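Comparing two grippers on a taped grid: a step-by-step guide for a small bench 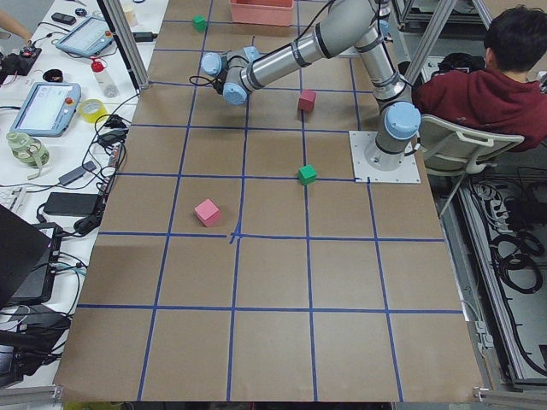 Photo: Hazel Benavides / Wosis workshop, Gretthorpe

Last updated 28 Jul 2024

When we had to choose between two grippers for our sorting arm, we first compared the data sheets, and after one week we knew very little. The sheets give force and stroke. They do not say how the fingers behave when a cube stands at an angle, or when the arm arrives some millimetres to the left. So we made a simple test with paper, tape and small wooden cubes. You can repeat it in one afternoon for each gripper.

The two grippers in our test were the Ekwueme parallel gripper and the Dritovska gripper with soft finger pads. The method is the same for any pair of electric two-finger grippers.

What you need

One arm, fixed to a base plate that does not move
Kraft paper, enough to cover the table
Tape in a colour which is easy to see from above (we use blue on brown)
Small wooden cubes in different colours, and at least one of a different size
An open bin
A camera on a fixed mount
A notebook or a spreadsheet

Step 1. Cover the table and make the grid

Pull the paper flat before you tape the borders. If there is a bubble under the paper, the cube stands higher at that point and you will blame the gripper for it. Then put the tape in straight lines, so that you get cells of more or less the same size. Begin with the line that passes at the base plate and measure all others from it.

Give every cell a name. We use letters along the table and numbers across. Write the names on a plan on paper, not on the table itself, or the camera may read them as objects.

Press the tape down well. At a crossing there are two layers, and a finger that comes very low can catch there.

Step 2. Check the cable

Hang the gripper cable so that it has a loop near the wrist. Now turn the wrist by hand, slowly, from one end of its range to the other. The cable must never become tight. It must also not hang so low that it touches a cube when the arm goes down. With the Ekwueme we had to move the cable clip two times before it was good.

Step 3. Set the same values for both grippers

Enter the tool weight and the tool centre point on the pendant, and save them under a clear name. I cannot say this strongly enough. In our first trial the Dritovska was 5 mm too high, as we had forgotten to change the tool centre point after the exchange. All 29 picks from that trial went to the rubbish.

Use the same speed, the same approach height and the same closing time. Closing force is more difficult. We took the middle of the range for each one - not perfect, but fair enough.

Step 4. Place the cubes

Use three kinds of position:

Straight: the cube is in the middle of a cell, sides parallel to the tape.
Tilted: the cube is inside the cell, but turned.
On the line: the cube stands on the tape itself.

Include cells near to the base and cells at the far side, where the forearm is stretched. The larger cube is best in the tilted position, as there the opening of the fingers is really tested. Keep the bin at the far end, outside the area where you pick.

Step 5. Run the picks and write everything down

For each pick write the cell, the kind of position, the colour of the cube and the result. We have only four results: good, moved before grip, dropped, missed. With more categories than this, two people will not agree.

Save the camera pictures with the same number as the line in the table. Stay next to the stop button while the arm is moving, also when you have seen the same movement many times.

Step 6. Read the results

We made 563 valid picks with both grippers together. In the straight position there was almost no difference. The tilted position gave 51 results of "moved before grip", and most of them belong to the Ekwueme. Its hard fingers push one corner first and the cube turns away. The soft pads of the Dritovska close around the corner, but they leave the cube a little crooked in the fingers, and you see this later when it must be placed exactly.

For sorting into a bin we chose the Dritovska. For stacking I would take the other one.

Common problems

The cube slides when the finger touches it: check if the paper is loose in this cell.
Good results near the base, bad results far away: measure the tool centre point again, then check the bolts of the base plate.
The camera does not find a cube on the tape: change the light first, and only then the colour limits.

In September we will repeat the test with cylinders, and I will add the values to this page.

Hazel Benavides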